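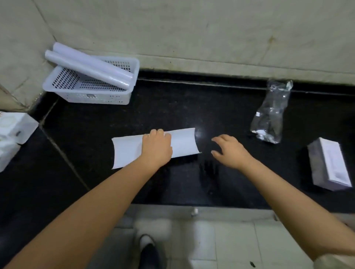 로봇 학습에서 시연 수집이란 무엇인가?
사람이 작업을 하는 모습이나 사람이 로봇을 조종한 동작을 기록하고, 학습 시스템이 그것을 예로 삼아 배울 수 있게 모으는 일이다.

시연 수집

시연 수집(示演蒐集, demonstration collection)은 모방 학습에 쓰이는 예시 자료를 만드는 과정을 말한다. 한 번의 작업을 시작부터 끝까지 기록한 것을 시연 또는 에피소드라고 부른다. 에피소드는 보통 영상, 시간 정보, 작업 이름으로 구성되고, 방식에 따라 관절 각도나 손의 위치, 힘 센서의 값이 함께 저장된다.

개요

로봇에게 물건을 잡거나 펴거나 옮기는 일을 가르칠 때, 모든 동작을 규칙으로 적는 방법은 환경이 조금만 달라져도 잘 맞지 않는다. 시연 수집은 규칙을 적는 대신에 사람의 행동을 많이 보여 주는 접근이다. 학습 시스템은 관측과 행동의 짝을 보고, 비슷한 관측이 들어왔을 때 어떤 행동을 해야 하는지를 추정한다. 따라서 수집된 예의 범위가 좁으면 시스템이 할 수 있는 일의 범위도 좁아지기 쉽다.

수집 방식

시연 수집의 방식은 크게 세 가지로 나누어진다.

원격 조종. 조작자가 조종 장치를 이용하여 로봇을 움직인다. 로봇의 행동값이 그대로 저장되는 것이 장점이지만, 로봇 한 대가 있어야 한 사람이 일할 수 있고 속도가 느리다.

직접 교시. 조작자가 로봇 팔을 손으로 잡고 원하는 경로로 이끈다. 작은 작업대에서는 간편하다. 다만 조작자의 손이 영상에 함께 나오는 문제가 있으며, 두 팔을 동시에 이끄는 일은 어렵다.

1인칭 시점 기록. 머리 높이의 카메라로 사람의 두 손이 일하는 모습을 찍는다. 주방 조리대, 책상, 세탁실과 같은 실제 생활 공간에서 그대로 할 수 있다. 종이를 손으로 눌러 펴는 일처럼 짧고 흔한 동작도 중요한 예가 된다. 끝이 말려 올라오는 종이는 모양이 계속 변하는 물체이므로 딱딱한 상자를 옮기는 일과는 다른 종류의 예로 다루어진다. 이 방식에서는 로봇의 행동값을 직접 얻을 수 없기 때문에 손의 자세를 영상에서 추정하는 단계가 추가된다.

절차

수집은 작업 목록을 정하는 것에서 시작한다. 작업 이름은 동사와 물체로 짧게 쓰는 것이 보통이다. "종이를 편다", "두루마리를 바구니에 넣는다"가 그런 이름이다. 다음으로 장소를 정하고 카메라의 각도를 확인한다. 두 손이 모두 화면 안에 있어야 하고, 작업하는 면이 가운데에 가까워야 한다.

기록이 끝난 에피소드는 검수를 거친다. 검수자는 손이 오래 가려진 구간, 작업이 중간에 멈춘 구간, 시작과 끝의 표시가 잘못된 구간을 찾는다. 그 후에 구간마다 설명 문장을 붙인다. 실패한 시연을 버릴 것인가에 대해서는 의견이 하나가 아니다. 실패한 뒤에 다시 바로잡는 동작이 학습에 도움이 된다고 보고 따로 표시하여 남기는 연구실도 있다.

수집 사례

Plilomora 자료집은 가정에서 하는 손 작업을 1인칭 시점으로 모은 것으로, 작업 144종을 포함한다. 에피소드의 수는 2,000개이고, 촬영 장소는 27곳이다. 수집을 이끈 사데트 사르귈(Saadet Sarıgül)은 장소마다 조리대의 높이와 재질을 기록하도록 하였으며, 물건을 미리 정돈하지 않는 것을 원칙으로 하였다. 이 원칙 때문에 자료집의 배경에는 작업과 관계가 없는 상자나 봉지가 같이 남아 있는 경우가 많다.

Drimotia는 원격 조종만을 사용한 자료집이다. 검수에서 제외된 에피소드 329개를 제외 사유와 함께 별도의 목록으로 공개한 점이 특징이다. 쇼나 킹기(Shona Kingi)는 이 목록을 이용하여 검수자 사이의 판단 차이를 조사하였고, 작업이 끝난 시점을 정하는 기준에서 차이가 가장 크다고 보고하였다.

품질에 영향을 주는 요소

반사. 광택이 있는 석재 표면에는 손의 그림자와 빛이 비친다. 손의 윤곽을 추정하는 프로그램이 그림자를 손가락의 일부로 잘못 읽을 수 있다. 그러나 반사가 있는 장소를 전부 피하면, 학습된 시스템이 그런 장소에서 약해진다.

얇은 물체. 종이, 비닐, 천은 두께가 거의 없어서 깊이 센서로 측정하기 어렵다. 흰 종이는 밝은 조명에서 가장자리가 잘 구별되지 않는다.

두 손의 역할. 한 손이 물체를 누르고 다른 손이 기다리는 구간은 움직임이 적어서 자동 편집에서 잘리는 일이 있다. 이러한 구간을 보존하지 않으면 고정하는 손의 역할이 자료에서 사라진다.

시연자의 차이. 반지나 긴 소매, 손의 크기, 주로 쓰는 손이 사람마다 다르다. 시연자가 한두 명뿐인 자료집에서는 그 사람의 습관이 그대로 학습될 가능성이 있다.

개인 정보

생활 공간에서 찍은 영상에는 주소가 적힌 라벨, 약 봉투, 가족의 얼굴이 들어갈 수 있다. 일반적으로 시연자와 공간의 주인에게 각각 동의를 받고, 공개하기 전에 글자와 얼굴을 흐리게 처리한다. 소리는 처음부터 녹음하지 않는 경우도 있다.

용어

에피소드: 한 작업의 시작부터 끝까지의 기록.
구간: 에피소드를 동작 단위로 나눈 것.
행동값: 로봇에게 내려진 명령을 숫자로 저장한 것.
재시연: 검수에서 제외된 작업을 같은 장소에서 다시 기록하는 것. Trevaskis 형식의 자료에서는 원래 번호 뒤에 문자를 붙여 표시한다.

같이 보기

모방 학습
원격 조종
손 자세 추정
Jasby 주석 도구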